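Movie Night at Home: Tips From a Living Room That Seats Nine If You Count the Rug

Posted in Home & Workshop, August 2024

I love a movie theater. I love the carpet with the planets on it and the popcorn you can smell from the parking lot. But most of the films I've watched in the last few years, I've watched at home, and I've become a little obsessed with getting the room right. People keep asking me how we do it (it isn't fancy, I promise!), so I've finally typed up everything I tell them.

Start with the light

Turn off every lamp in the room and sit where you normally sit. Now look at the screen while it's showing something dark, like a night scene or the end credits. Do you see your own knees? A window? The little green light on the stove? Every one of those reflections can be fixed for next to nothing.

A lamp behind the television is the best trick I know. Put a small, warm bulb back there, low enough that you can't see it from the couch, and the picture looks deeper right away and your eyes don't get so tired. I used a clip lamp from the garage for a whole winter before I bought anything nicer.

For windows, you don't need blackout curtains. Sew a strip of dark felt down the edges of the ones you have, an inch or two wide, so they overlap in the middle. A clothespin works too. We still use a clothespin at the top of ours.

Cover standby lights with a scrap of black electrical tape. If you still want to see whether the thing is on, poke a hole in the tape with a pin.

Turn off the "smooth" setting

Please do this one! New TVs come out of the box with a setting that makes every film look like a soap opera. It goes by a different name on every set, usually something with "motion" or "smooth" in it, and it hides in the picture menu under an extra submenu. Switch it off, pick the mode called Movie or Cinema, and give yourself a couple of evenings to get used to it. The picture will seem too yellow at first. Stick with it.

While you're in there, turn the sharpness way down. I keep mine close to zero. Old films with real grain look wonderful that way, and faces stop looking like they've been drawn around with a pen.

Sound for people who can't hear the whispering

My neighbor Gerardo Marras used to ride the volume button through every thriller, up for the talking and down for the car chase. If that's you, look for a night mode or a dialogue setting before you buy a speaker. Then look at the room. Bare floor and bare walls make speech mushy. A rug between you and the screen helps a lot, and so does a full bookcase on the back wall. I once hung a quilt behind our couch for a party and liked it so much it stayed up until March.

If the TV is shoved inside a cabinet, pull it forward until the front edge lines up with the shelf. The sound usually comes out of the bottom or the back, and it needs somewhere to go.

And use the subtitles! I held out for years and now I can't imagine going without. Set them to light gray if your TV allows it, because bright white text is hard on the eyes in a dark room.

Popcorn on the stove

1. Use a heavy pot with a lid, 3 tablespoons of oil, and three kernels. Medium heat.

2. When the three kernels have popped, pour in half a cup of popcorn, put the lid on, and take the pot off the burner while you count to thirty. Everything heats up evenly and very little gets left behind.

3. Back on the burner, lid cracked a tiny bit so the steam gets out. Shake it now and then.

4. Dump it into the biggest bowl you own as soon as the popping slows down.

Salt it while it's hot, and grind the salt fine first. Ordinary table salt bounces right off. I run kosher salt through an old coffee grinder (one that never sees coffee anymore) and keep it in a jar by the stove. Melted butter makes popcorn soggy, so simmer it for a few minutes until it stops sputtering, then drizzle. My friend Viola Barbieri adds a spoonful of nutritional yeast and a little smoked paprika, and hers is gone before the opening titles are over.

Greasy bowls: wipe them out with a paper towel before they go in the sink. Your drain will thank you.

Seating

Three rows sounds silly in a normal living room but it can be done. Cushions on the floor in front, couch in the middle, kitchen stools at the back. Check the view from every spot before people arrive. Raising the screen a couple of inches is easier than asking tall people to slouch.

Floor cushions slide around on wood. Put a square of that rubbery shelf liner under each one.

Keep a basket of blankets within reach of the couch so there's no climbing over people in the middle of a good scene.

Keeping track of the discs

I have 523 movies on disc, and yes, I know. For a long time they were alphabetical and I could never think of anything to watch. Now they're shelved by mood: rainy afternoon, big crowd, needs a cry, too long for a weeknight. It's so much more fun! A strip of colored washi tape on the spine tells me where each one goes back.

Wipe smudged discs straight out from the center to the edge, never around in circles, with a soft cloth and a drop of plain water. Glasses cloths are perfect.

Write down who borrowed what. Index card, pencil, slipped into the gap on the shelf.

If you play films from a computer

Plenty of people keep an old desktop next to the TV for this, and it's a great use for one. Dust is what makes them noisy. Shut it down, unplug it, take it somewhere with good light, lay it on its side and take the side panel off. Touch bare metal on the case before you reach in. Use short bursts of canned air, hold fan blades still with a finger while you blow, and keep the vacuum cleaner away from the boards. Leave the processor socket alone unless you're really changing the processor. Before you unplug any cable, take a picture with your phone so you know where it goes back. Screws go in an egg carton.

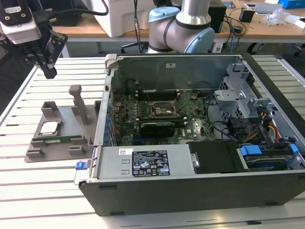 Planning a double feature

Short film first, long film second, if your guests can stay up. If they can't, swap them and let people drift home. I like to pair movies by something small, like two films with a great train station in them, or two where somebody learns to cook.

Allow 20 minutes in between. People want to talk, stretch, and find the bathroom, and you'll want to make the second batch of popcorn.

Let a different person choose each time, with no vetoes. I've sat through a couple of real stinkers this way, and I've also seen three of my favorite movies that I would never have picked up on my own.

Keep a notebook by the door for one-line reviews. Ours has a pen tied to it with kitchen string, since the pens kept leaving with the guests.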